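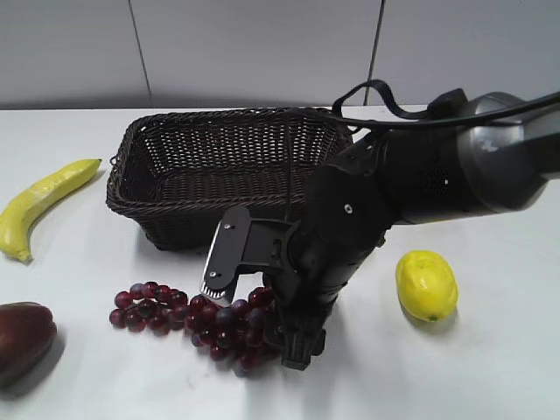 Section 4. Setting Up and Using Your Fruit Basket

Thank you for choosing the Trateo woven fruit basket by Gadier. You may feel that a basket doesn't need a manual. We felt the same way until we read our mail.

Before you start

Find a flat, dry, level surface with room to lay the fruit out next to the basket. A kitchen table is ideal. The top of the refrigerator is warm, hard to see, and where bananas go to be forgotten.

Have these ready:
The basket
A soft, dry cloth or a clean paintbrush
The liner, if you ordered one (sold separately, Part 157)
Fruit

4.1 First use

1. Take the basket out of the carton and remove the paper from inside. The paper is not a liner.

2. Brush the weave inside and out. A new basket sheds small bits of strand, and they will otherwise end up in somebody's yogurt.

3. Run a hand slowly around the rim and down the walls. If a strand end sticks up, snip it close with nail scissors. Do not pull it. Pulling one strand has a way of involving several others.

4. Set the basket down and press lightly on each corner in turn. A little rocking is normal in woven goods and usually settles after a few days with some weight inside. If it still rocks after 2 weeks, see Troubleshooting.

5. Leave it to air overnight if it smells of the warehouse. Ours smells of straw and cardboard, which some customers have been kind enough to call "rustic."

NOTE: Small differences in color between one strand and the next are part of the material. So are small differences between your basket and the one in the catalog, which had a better agent.

4.2 Loading

Lay everything out on the table before anything goes in. Loading straight from the grocery bag is faster, and it's how a lemon gets to the bottom and stays there until spring.

1. Check each piece. Anything split, leaking, or fuzzy does not go in the basket, however much you paid for it.

2. Dry any fruit you have rinsed. Grapes are best left unwashed until you want to eat them, as water hides between the stems and stays there.

3. Put firm, heavy fruit in first. Apples and oranges make a good floor.

4. Add bananas next, curved side up, so they rest on their tips and stems instead of on one long bruise in progress. A single banana can lean against the side wall.

5. Put grapes in last. Lift the bunch by its main stem with one hand and support the loose end with the other. A long, straggly bunch should be lowered in one end at a time. Dropping it in from above works too, if you enjoy looking under the stove.

6. Stop when the fruit reaches the rim. The rim is a braided border, and fruit balanced on top of it will leave.

CAUTION: Grapes on a smooth floor are a slipping hazard. Pick up strays right away, including the one you saw roll and decided you hadn't.

CAUTION: Do not leave grapes where a dog can reach them. They are poisonous to dogs, and dogs do not read this section.

4.3 Where to keep it

Keep the basket out of direct sun and away from the stove, the radiator, and the steam from the kettle. The open weave lets air through the walls, so leave a hand's width between the basket and anything solid.

Bananas give off a gas that hurries other fruit along. If you have a hard avocado, this is useful. If you have pears that were fine this morning, move the bananas out and let them sit by themselves on the table.

Grapes keep for a day or so at room temperature. For longer than that, use the refrigerator and let the basket have the credit at dinner.

4.4 Cleaning

Brush out crumbs and stem bits once a week. For sticky spots, use a cloth wrung out in plain water, then dry the basket upside down on a towel.

Do not soak it. Do not put it in the dishwasher. We have had 7 baskets returned to us after the dishwasher, and one of them was no longer a container.

If juice has run down into the weave, the Fliltik soft brush will reach between the strands. An old toothbrush will also reach between the strands. We sell only one of these.

4.5 Troubleshooting

The basket creaks when lifted.
Normal. Lift it from underneath with both hands when it is full, never by one side of the rim.

The basket still rocks.
Dampen the base slightly, set the basket on a towel, put a heavy book inside, and leave it overnight. The Valderrama cookbook is 500 pages and has finally found a purpose in our test kitchen.

Small flies have appeared.
Take everything out and look underneath. Something is at the bottom, and you will know it when you meet it. Throw it away, wipe the weave, let it dry completely, and reload from step 1 of 4.2.

The fruit is marked by the weave.
Soft fruit will pick up a pattern from the strands. Use the liner, or a folded dish towel, or eat the peaches sooner.

The basket is full of keys, batteries, and mail.
See 4.2, step 1.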